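Do you need to wash it before you wear it?

Our February item on laundry costs brought in more mail than anything since the parking changes, and most of it was about a single question. Should new clothes and sheets go through the wash before anyone uses them? Readers were very sure of themselves, in both directions. I went looking for the basis of all this certainty and came back with less than I'd hoped.

The case for washing is fairly plain. Fabric gets finished with dyes and treatments that keep it smooth on the shelf, and some of that is still on it when you bring it home. Dark cottons shed colour. Some people's skin reacts. Shirts get tried on by strangers. I accept all of it. If you have eczema or you're buying for a baby, wash the thing and skip the rest of this item.

What I don't accept is the next step, where a sensible precaution becomes a product. Viorica Shehu on Loscombe Street sent me a leaflet that came with her new sheets, urging three "conditioning cycles" with a Sudatik pre-wash liquid, sold separately. Three! She asked the shop what the liquid removes that ordinary detergent leaves behind. The answer was "residues". She asked which ones and was given a second leaflet.

I bought a bottle so you don't have to. It cost $34 and the label says it's good for 8 loads, so following the leaflet to the letter gets you through two sets of sheets, with a bit left over. I washed one new pillowcase with it and another from the same packet with the cheap powder we always use. Same machine, same warm setting, both dried on the line. I couldn't tell them apart, and neither could my husband, who was told there was a difference and still guessed wrong. That's a test of two pillowcases, so give it the weight it deserves.

The towels claim is better. New towels often do have a softener finish that makes them push water around, and a wash or two usually helps. Vinegar gets recommended every time this comes up. I've tried it and I've tried leaving it out, and I remain unconvinced that it did anything except make the laundry smell like a chip shop.

Then there's the sorting. Jinfeng Xue wrote to say she gave up separating colours years ago, washes everything cold and has had one accident, with a red tea towel. I'd still keep a new dark item away from the whites for its first couple of washes.
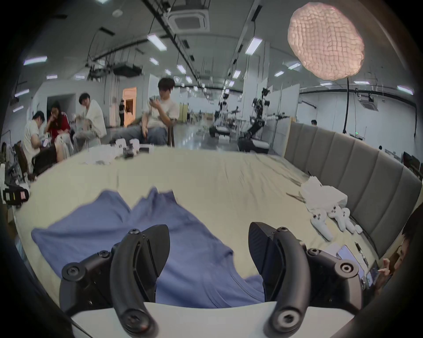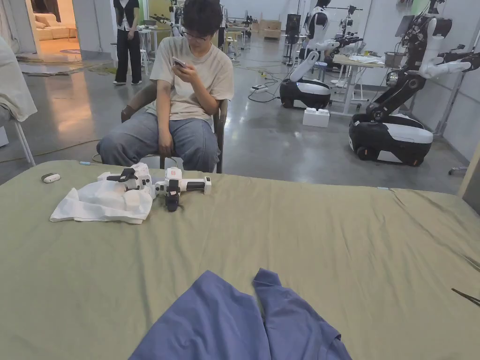
Blue fabric in both, the kind I'd keep out of a white wash while it's new.

The test I do trust costs nothing. Dampen a white rag, press it on an inside seam for a minute and look at it. If colour comes off, wash the item by itself or with other darks. If the rag stays clean, you've learned something about that seam — probably enough to go on. Colour-catching sheets are handy if you already own a box, though a grey sheet at the end of a cycle doesn't tell you what your clothes would have looked like without it.

One reader says her Fullis machine has a "new garment" program and wonders if it's any different from the cold delicate one. I don't know. If you have the manual and it gives the temperature and spin speed for each, please send me a copy of that page. Replies by Mon 27 April, please, and I'll print whatever I get, including from the vinegar people.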